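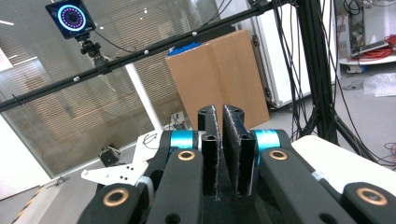 Skirkell sourdough starter, day 17

marnudik_mo
Finally doubled overnight!! I'm feeding it 20 grams of rye and 30 of water every morning and it smells like green apples. So happy right now.

iolanda_a
Yay! I'd drop the water a bit though. Mine got way more bubbly once it was thick – like peanut butter thick.

Furtado464
Disagree, wet is fine. Rye drinks up everything anyway. Keep going and bake something this weekend!

iolanda_a
Wet is fine for pancakes, Furtado. For a tall loaf I'd still go stiff.

marnudik_mo
OK, splitting it into two jars tonight, one thick and one runny. Pancakes from whichever loses!

shanthi c
Ooh, post both loaves please. What oven temp are you using?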